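Wondura to Open Shared Workspace in Former Costache Building

KENVILLE, 17 August 2021 - Wondura today announced that it has signed a lease on the former Costache building in downtown Kenville and will open a shared workspace there for small businesses and independent workers.
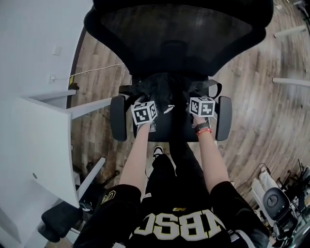
About the Workspace

The new location, to be known as Trenuneck, will offer 50 desks on the first floor, along with private offices and 3 meeting rooms on the floor above. Members may rent a desk by the day or by the month. Monthly members will have access to the building in the evening and on weekends.

The Costache building housed a furniture store for many years and has stood vacant since the business closed. Wondura will keep the original storefront windows and the main staircase. Heating, wiring and restrooms will be replaced before opening.

"People in Kenville have been working from kitchen tables and parked cars," said Felicidad Saludo, Managing Director of Wondura. "They asked us for a quiet place close to home, with a door that locks and parking nearby. We are pleased to provide one."

Local Response

Some 200 residents and business owners replied to a survey conducted by Wondura earlier this year. Meeting space was the most frequent request, followed by reliable internet service.

"I have met clients in the library lobby since I started my practice," said Ovidiu Ciobanu, a Kenville bookkeeper who has reserved one of the upstairs offices. "This will be a real improvement - for them as well as for me."

Membership

Applications for membership are now being accepted at the Wondura office on Main Street. Businesses that apply before the end of August will receive 2 months of meeting room use at no charge.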